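Fololau Bimanual Collection Guide
Section 4: Preparing the table for a bagging episode
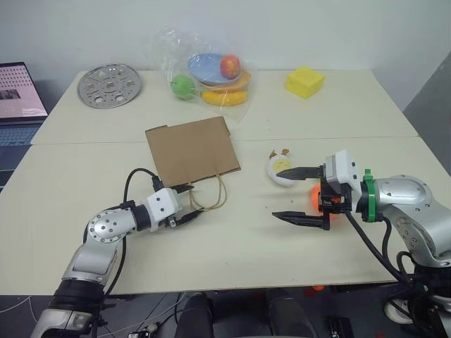

Figure 4.1. Work surface with paper bag, objects and both arms, seen from the head camera.

4.1 Scope

This section covers table layout and recording for the bagging task used in the Flirgate policy study. The policy is trained on teleoperated episodes only. Arm calibration must be complete (Section 3) before you start.

4.2 Laying out the surface

1. Push the two white tables together along their long edges. A thin seam between them is acceptable. A step in height is not.

2. Set the back table against the wall and lock the base in front of the near table.

3. Lay the paper bag flat on the near table, with the opening towards the robot. Leave the twisted handles free on the surface, within reach of the left gripper.

4. Place the target objects to the right of the bag. In Figure 4.1 a small plush toy stands near the seam and an orange ball is at the right gripper.

5. Place distractors on the back table. Clear plastic packaging may be left on toy food. Reflections from the plastic are wanted in the training set, as the Blackwood baseline was weak on them.

Note: Distractor positions are drawn from the layout file. Do not tidy them between episodes.

CAUTION: Keep feet and chair wheels away from the cables under the table. Check that the cable loop at each elbow moves freely before enabling the arms.

4.3 Recording

1. Select the task "bag_mixed" on the operator laptop.

2. Enable the left arm, then the right arm.

3. Start the episode. Hold both arms still for 3 seconds so that the streams can be aligned.

4. Carry out the task at a steady pace. Stop at 470 frames if the bag has not been filled, and mark the episode "incomplete".

5. Return both arms to the rest pose and save.

CAUTION: Do not reach into the workspace while either arm is enabled. Use the stop button first.

4.4 Effect of distractors

The policy was trained twice on 127 episodes, once with a bare back table and once with distractors. Success on unseen layouts was 69 per cent with distractors and lower without them. Most remaining failures were missed grasps on the bag handles. Raw results are held in the Fotbridge archive under the same task name.

Revised July 9, 2020. Corrections to Kheri Mabula.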